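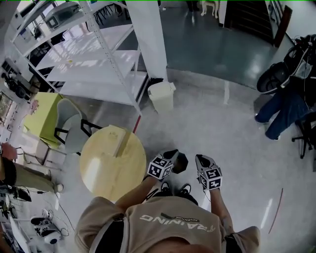 Vendmont Hand Grippers (pair)

I've been teaching tasks with these for 11 weeks and I'm still a little in love with them! You hold one in each hand, do the job the way you normally would, and the tracking follows the marker cubes on top (keep them clean, fingerprints mess with the corners).

Plan on 30 demos for a simple fold, more if your table is shiny.

In the kit: two grippers, 4 spare finger pads, charging cable. Ships in 3 days. Left-handed setup? Ask Jörg Kröger in support, he'll send you the settings file.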